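Derkonum Guest Suite Handbook
Section 5: Making Up the Bed 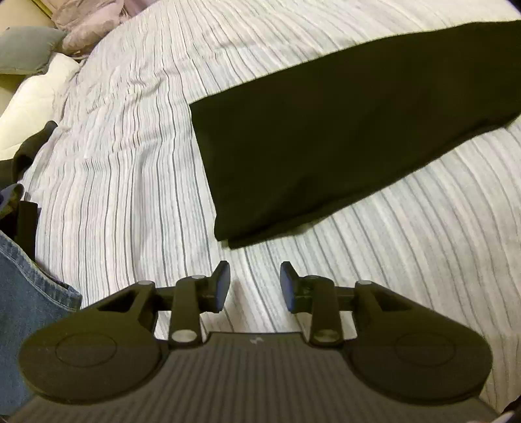
Plenty of guides will tell you a bed can be made in two minutes. Maybe a narrow one in a photo studio can. Give it longer than that on your first few tries and don't trust the clock.

The steps cover a striped bedspread over sheets and pillows. Stripes are sold as forgiving. They hide a small stain well enough, but they show a crooked spread from the doorway, and a plain one doesn't.

Before you start

Strip the bed down to the bottom sheet if it has been slept in. Pulling the spread up over a rumpled top sheet saves no time. You will see every lump by the afternoon.

Take the pillows off and put them on a chair.

Steps

1. Smooth the bottom sheet from the middle outward with the flat of your hand. Check all the corners, including the ones at the wall.

2. Lay the top sheet and fold the foot end under the mattress. The Lavoie sheets come with a card showing a hospital corner in 5 folds. Three will hold just as well.

3. Put the folded bedspread across the foot of the bed with the stripes running head to foot. Open it toward the pillows.

4. Pick one stripe near the center and line it up with the middle of the headboard. Follow it down to the foot. If it wanders, move the foot end and leave the head end alone.

5. Walk to the other side and compare the overhang. The Tevora spread is supposed to hang 16 inches on each side. Measure yours before you believe it, especially after washing.

6. Set the pillows back and draw the spread up to them. Fabric likes to bunch here. Pull it toward the corners, not straight back at yourself, or you will drag the stripes into a curve.

7. Sweep out what wrinkles you can with your forearm, then stop.

Note: Cotton wrinkles. The smoothing spray that Osus includes in the linen kit smells pleasant, and in our rooms that was the main thing it did. A slightly damp hand did as much.

Note: Stripes that still bend after step 6 usually mean something is twisted underneath. Lift the spread back and look at the top sheet before you tug any more.

Caution: Do not iron the spread on the bed. The label allows a warm iron, but a mattress is a poor ironing board and a scorch mark on white fabric stays there.

Caution: Do not tuck the spread under the mattress to hide an uneven side. It pulls loose the first time a guest sits down.

Washing

Cold water, white or pale items only. The care sheet claims the gray and blue will not fade for 27 washes. We have not kept count and would not plan around it. Dry on low and take the spread out while it is still a little damp, then fold it lengthwise along a stripe so that step 3 goes easier next time.

For spare pillowcases and blankets, see Section 6.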